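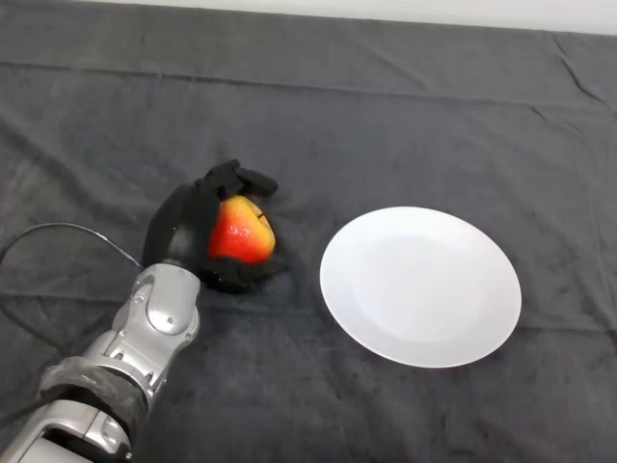
Apple, hand, plate. Bench three, Monday, May 22, 2023.

Seema Rajput @ Platdale bench notes

1/ I've been asked to sign off on our new "good practice for tabletop handling" document by the end of the week. I've read it twice. I have opinions. Thread.

2/ The document is 77 pages. The part a person standing at a bench would use is 9 of those. The rest is definitions, a history of the definitions, and an appendix that defines "object" in two different ways.

3/ Let's start with the one everybody quotes. "A grasp shall be considered stable when the object is retained." Retained for how long? Through what? Over the cloth by a finger's width, or all the way to the plate? It doesn't say. I asked. I was told it was "left open for implementers." I am the implementer.

4/ So we have two sites reporting "stable grasp rate" under the same heading. Madigan counts it when the fingers close and the fruit leaves the cloth. We count it when the fruit has been put down on the plate and the fingers are off it. Guess whose number looks better on the slide.

5/ I don't think anyone at Madigan is cheating, by the way. They read the sentence and did what it said. That's my whole problem with the sentence.

6/ Next: fruit. The draft says test objects should be "representative household items." An apple is fine by me. But which apple? A small hard one and a big soft one are different jobs for a hand like this, and a bruise you can't see until the next morning isn't in the pass/fail box at all.

7/ My suggestion, sent in December and still sitting in the comments file: weigh the fruit, write the weight down, look at it again the next day. Three lines in the log. The reply was that it would "add burden."

8/ You know what adds burden? Running 1000 trials and then finding out they can't be compared with anyone else's 1000 trials.

9/ Cables. One sentence in 77 pages: "Cabling should be managed appropriately." Come on.

10/ What I want in there instead:
Move the arm through its full range by hand or at crawl speed before the first trial.
Watch the cable the entire time, at the wrist most of all.
If it goes tight or catches anywhere, stop and reroute it.
Do it again after anyone touches the wrist.

11/ Same goes for anything wrapped around the arm. Bands, sleeves, tape, whatever your shop likes. I have no objection to them. I object to there being no line anywhere saying who checks them and when. If it can slide, it can end up on a joint.

12/ The surface. The draft wants a "non-reflective, uniform background." OK, dark gray cloth, good choice, I'd pick it too. But cloth folds. It bunches up near the hand. It collects lint. A ridge in the fabric changes how high a thing sits, and if your fingertips are coming in close to the table that matters.

13/ Does the document say to flatten it between trials? To leave it alone so every trial gets a bit of mess? Either is a defensible choice. I'd just like us all to make the same one, or at least write down which one we made.

14/ Somebody will reply "real kitchens are messy." Yes. I live in one. Then put mess in the test on purpose and describe the mess.

15/ The plate. There's a required "target receptacle" and a diagram of it with no measurements. I have seen people use a saucer, a pie dish and a baking tray. A flat plate with a wide rim lets a round thing roll. A bowl catches it for you. Those should not share a column in a table.

16/ And where does the plate go? If it's one apple's width away you are barely testing the carry. Put it across the table and you are. The draft says "within reach." My lunch is within reach.

17/ Now the part I do like, so I'm not only complaining. Section on stopping: the person at the bench can stop any trial for any reason and it gets logged as a stop, with no explanation needed. Good. Keep it. Don't let anyone add a reasons menu.

18/ Also good: the rule that the same person can't run the trial and score it. We've been doing that at Platdale for a while and it's annoying and it works. Scores came down when we started. Make of that what you like.

19/ What I don't buy is the "certified practice" badge that comes with the document. Rindik wants it on the product sheet. A badge for following a sentence that two sites read two ways tells a buyer nothing. I said this in the meeting and I'm saying it here.

20/ Someone asked if I'm against standards. No. I spent years with none and it was worse. I'm against a standard that was written away from the bench and then mailed to it.

21/ For the Ista people asking what to do in the meantime, since you have trials booked: define your success in one sentence before you start. Tape it to the wall. Don't edit it halfway through because the morning went badly.

22/ Log the failures with the same care as the good ones. "Dropped" is no use to me. Dropped during the lift, during the carry, or at release? Which fingers were touching it? You were standing right there.

23/ And publish the number of trials next to the rate. A percentage out of 9 and a percentage out of 2000 should never be printed in the same size type.

24/ Am I signing? Not this version. I've sent back edits to four sections and asked for the word "appropriately" to be taken out everywhere it appears.

25/ Replies are open. If you have your own definition of a stable grasp, post it, the exact wording please. I'm collecting them for the next comment round — Madigan folks very much included.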